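hillava-notes: README

Hello, and thanks for wandering in! I'm Shirin Ranjbar, and hillava-notes is the pile of text files behind my blog about fostering retired greyhounds in Ristthorpe. A few readers asked if they could have the lot in one go, so I've put everything in one folder.

What you get: 731 posts and 944 reader comments, all as plain text. The comments are only from people who said yes when I wrote to them in April (if you've changed your mind, tell me and yours comes out). Each post starts with its title, then the dog's name, then the post itself. Talebi has by far the most – she was with me for two winters and had opinions on everything, mainly stairs.

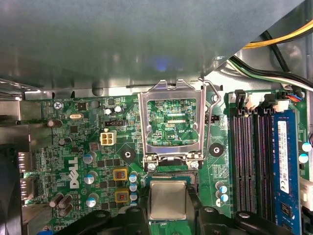 Dell motherboard with the CPU socket open.

Things that are a bit wonky: three of the early posts have lost their paragraph breaks, and I used to spell Prollaso (my very first foster, a great soft lump of a dog) with one l. I've left the old spelling alone, so search for both!

Vets' names and new owners' addresses have been taken out. Medical bits are just what I wrote at the time, so please don't treat your dog from them.

Use the posts for anything you like, as long as you mention the blog. For the comments, please ask me first.

Last updated Sunday, November 15, 2020.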